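Closet Talk — speaker notes
Brarkville Library, community room
Archie Baird

Slide 1 — title

Say hi, thank the library, ask people to move up front if they can. Ask who has a closet at home they're a little afraid of. (Hands always go up. Wait for the laugh, then put mine up too!)

I've been helping people sort out closets for 16 years and I still get a kick out of it. Tonight is all about the hanger, the most ignored thing in the house. Four dollars' worth of hangers can change how a closet feels when you open the door in the morning, and I really mean that.

Slide 2 — the Mukine Street closet

Tell the story of the apartment on Mukine Street. One rod, one shelf, two people sharing. We took every hanger out before we touched a single shirt. Wire ones from the cleaner, fat wooden ones, padded satin ones from somebody's aunt, kids' ones with no kids in the house. 19 of them were broken and still hanging there.

Pause here. Ask: what's the oddest hanger you own? Take two or three answers, no more, or we'll be here until breakfast.

Slide 3 — one kind, one rod

Main point of the night. Pick one kind of hanger for your everyday rod and stick with it. The shoulders line up, the shirts hang at the same height, and you can flick through them fast. Coats and heavy suits are the exception — give those a broad wooden hanger and their own end of the rod.

Colors: people fret about this. I like pale hangers in a dark closet, they're easier to see. Black looks great too. Go with what you can buy more of next year. 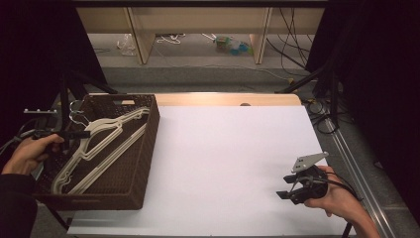
Slide 4 — where the empties live

Empty hangers need a home of their own, off the rod. Left between the shirts, they tangle with everything and eat up space you paid for. I keep mine in a basket on the closet floor and carry it to the laundry table when I'm folding. Rectangular is the shape to get, and big enough that the hangers can lie corner to corner, like these off-white plastic ones in the brown woven basket. See how closely the shoulders overlap when they're all facing the same way? The hooks can curl up over the rim and that's fine, it gives you something to grab. Handle openings are a big plus too, look for them when you shop.

Do the demo now. Dump the tangled bag of hangers on the table, let people groan, then nest them one at a time. Keep talking while I do it! Show the wrong way first, with hooks pointing all over.

Slide 5 — a clear table

Before you sort anything, clear a surface and put a plain sheet over it. Buttons, pins and loose threads show up right away on white, and clean clothes stay clean. A bed works, but your back will like a table better.

Then three piles and no more: hang, fold, leave the house. If you can't decide, it goes back on a hanger with the hook turned backward. Check again in September.

Slide 6 — questions I always get

Knits: fold them. Hangers give sweaters pointy shoulders.

Slippery straps: use the notches. If yours have none, a rubber band around each end does the trick.

Pants: fold over the long bottom bar, seams matched.

Extra hangers: ask at the thrift store on Jorkoron Road before you drop them off. They're sometimes overstocked.

Wrap up by 8:30, the room has to be locked. Handouts are on the chair by the door. Remind people to take their own hangers home!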